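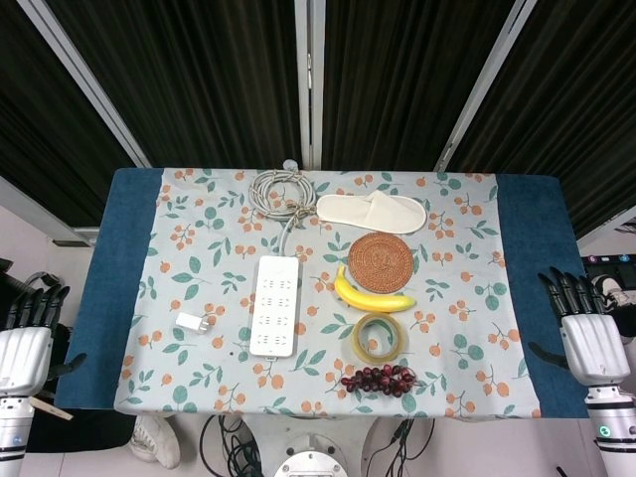

Courses > Household Skills > Term 2 > Handout 4

Clearing a Mixed Table
Carkley Community Learning, October
Posted by the course tutor

Print this page | E-mail this page

Welcome back, everybody! Tonight is my favourite session of the whole course, because we get to deal with the mixed table. You know the sort: a power strip, a plug adapter, one slipper, a coaster, a banana, packing tape and a bunch of grapes, all sharing one tablecloth. Every home has a surface like this and they are so satisfying to clear.

1. Food first

Fruit goes before anything else. Lift grapes by the main stem with your other hand underneath, and check the cloth for strays (they roll!). Bananas keep best away from other fruit, so give yours a hook or its own spot on the bench. Grapes go in the fridge unwashed, and you rinse them as you eat them.

2. Electrical things

Keep a power strip and its cable together as one item. Coil the cable in loose, even loops about as wide as your hand and fasten it with a twist tie. Don't pull the tie hard, and never wind the cable tightly around the strip itself, as that strains the spot where it enters the casing. Before storing, look along the whole length for nicks or scorch marks. Anything damaged goes to e-waste.

Small plug adapters are the great escape artists of the household. A lidded tub or a zip bag is plenty, and I like to write the contents on the lid in marker.

3. Things that belong in pairs

A single slipper is only half a job. Take it with you and go and find the other one before you put either away. Under the couch is a good start! We'll come back to pairs when we do gloves and socks in Handout 6.

4. Small flat things and rolls

Woven coasters like rattan should be stored flat and dry. A soft brush gets crumbs out of the weave beautifully. With clear packing tape, fold the last centimetre of the end under itself before it goes in the drawer. You will thank yourself next time you have a parcel to wrap.

5. The cloth

Leave the tablecloth until everything is off. If you layer two cloths, as I love to do, fold the top one towards the middle so the crumbs stay inside, carry it out and shake it. Patterned cloths hide stains around the print, so have a good look at the berries and leaves in daylight before you decide it can skip the wash.

To try at home

Pick one surface and clear it in the same order as above. Write down anything that had no home to go to and bring the list along. The Gredow room has 81 storage tubs in the cupboard, and you're welcome to borrow a couple until the end of term.

Next handout: The Hall Cupboard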